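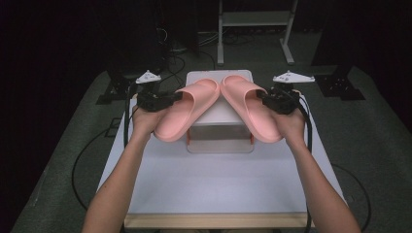

2 min read · 13 replies

Foam slides for a bad heel, yes or no

dfahy
Heel's been killing me since I started on the early shift. First steps out of bed are the worst, then it eases off, then it's back by teatime. Kitchen and hall are all tile. Mum swears by those thick foam slides for indoors, pink ones, she's got me looking at the same sort. Anyone wear them all day? Or is it just soft for a week and then flat as a pancake

seija_k
Wear mine every day in the house. Wide strap, thick sole. Wouldn't go back to bare feet on tile. Took a few days to stop feeling like I was walking on a mattress.

Callow
No. Sorry but no. Too soft and your foot rolls about all over the place. I had a pair for a summer and my heel got worse, then my knee joined in. Get a proper slipper with a back on it.

seija_k
Depends on the pair though. Some are rubbish foam. Press your thumb into the heel, if it goes right down put them back on the shelf.

Callow
Fair but most people don't do that, they buy them because they're comfy in the shop.

dfahy
Did the thumb thing on mum's, goes down a fair bit. Hers are two years old mind

Quinlan D
Backless anything makes you grip with your toes to keep it on. That's what my physio said and she was quite cross about it. I do calf stretches on the bottom stair, 30 seconds each side, before the kettle goes on. Did more for me than any shoe has.

arturo_dl
Second the stretches. Also roll your foot on a frozen bottle of water. Put a tea towel under it or you'll have a wet floor like I did.

dfahy
How long before the stretches did anything?

Quinlan D
Started in June, could tell the difference by the time the kids were back at school. Slow. Missed a few days here and there.

Callow
See, stretches. Not foam.

seija_k
You can do both!! Nobody's saying the slides cure it. They're for walking to the fridge.

H. Azar
One thing on sizing as its not been mentioned. A lot of them only come in double sizes so if you're between, go down. I went up and kept tripping on the stairs. And don't leave them by the radiator or on a hot step, mine shrank a whole size and went a funny shape.

arturo_dl
Washing machine ok?

H. Azar
Cold only, and I wouldnt do it often. Washing up liquid and an old toothbrush does the job. Dry them in the shade.

Dolan
How much are people paying? Saw some for 20 quid on the market, and near identical ones in town for well over that.

seija_k
Paid 20 for mine. Second pair now, first lot lasted a year and a bit before the heel went thin on one side

Callow
Thin on one side = your foot's rolling. Which is what I said.

seija_k
I walk wonky in everything Callow, you should see my boots

dfahy
Right. Doing the stairs thing from tonight, and I'll get a firmer pair for the tiles. If it's no better in a month I'll ring the doctor. Ta all

Quinlan D
Ring now, you'll be waiting a month for the appointment anyway.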